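Drimuvcombe Home Brewers Board > Bottling and Packaging > Is bottling even worth it anymore?

sowah_suds
2019-10-10
OK so I finally hit my limit. I bottled 146 of the brown ale last night, by myself, on the kitchen floor, and my back is toast. My wife says I've been walking like a question mark all morning. Is anybody still doing bottles on purpose? I have a Rustov bench capper that sticks every fifth cap or so and I'm ready to throw it in the creek. Kegs are looking really good right now, but I'd have to buy the fridge, the regulator, the lines, all of it, and I had promised myself no more big spending before December.

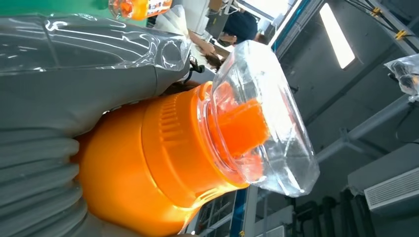 Orange and clear plastic, up close

maltmouse
Kegs. Do it, don't look back! I switched two years ago and a batch takes me half an hour to package, cleaning included (well, if the lines are clean already). The only thing I miss is handing a six-pack to my brother-in-law, and I'm not sure he deserved it.

Ronaldo Guimarães
Gotta disagree with maltmouse. Kegs are great if everybody drinks at your house. Mine mostly gets given away, and I like having a few from each batch sitting in the basement for a year to see what they turn into. My stout was rough at two months and lovely at ten. Try that with one keg and three thirsty neighbors. Also, grease the capper. The Rustov ones get gummy at the pivot.

sowah_suds
Greased it already, Ronaldo. Twice. It's still a brat.

fukero_fan
The floor is your problem, not the bottles. I used to bottle on the floor too and quit the hobby for most of a winter over it. Get yourself a table at hip height, put the bucket on a shelf above it and let gravity do the work. I also set everything out before I open the spigot.
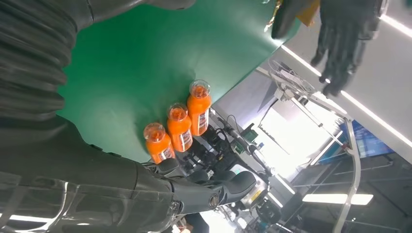

My rule is to fill and cap in small groups so nothing sits open for long. I do six, cap six, wipe up, next six. A row of bottles on a smooth green tabletop like that one would suit me fine, drips would wipe right off, and my old pine bench soaks up every drop and smells like a bar by morning. I paid too much for a Fukero bottling wand and I'd pay it again, it shuts off clean every time.

maltmouse
Six at a time?? You'd be there till sunrise with 146. I still say kegs.

fukero_fan
Takes me one ball game on the radio. I'm in no hurry lol

sowah_suds
Hip height, huh. There's an old door in the garage and I've got sawhorses. Might try that on the next batch before I spend real money. Ronaldo, what grease are you using?

Ronaldo Guimarães
Food grade, the stuff in the little white tub. Wipe the old gunk off first or you're wasting your time.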